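Kitchen Arm Tips: See-Through Things

House rules for anyone letting a Gredance loose near the crockery. The first is to treat anything clear or frosted as invisible until the arm proves otherwise. Glare moves when the wrist moves, and an arm will chase a bright spot with real devotion.

Close in, the rim is the line to trust. Set your approach from that and ignore the shine.

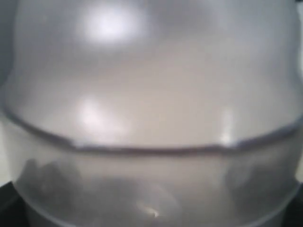
Mostov writes that a strip of masking tape on the rim beats any setting in the menu, and that it peels off before supper. Fair enough - tape is now rule two.

Rule three: no closing the grip on a blurred view. Back off, look again, then go in slowly. The bowl can wait. Mine has had 524 supervised lifts and I still keep a hand near the stop button.

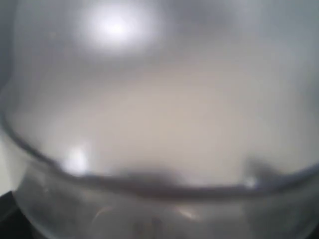 Before You Switch On

Turn off the lamp directly overhead if you can still see to work. Wipe the lens with a dry cloth, and keep the tea towel you used on the butter dish well away from it. Children and cats go outside the taped line, in either order.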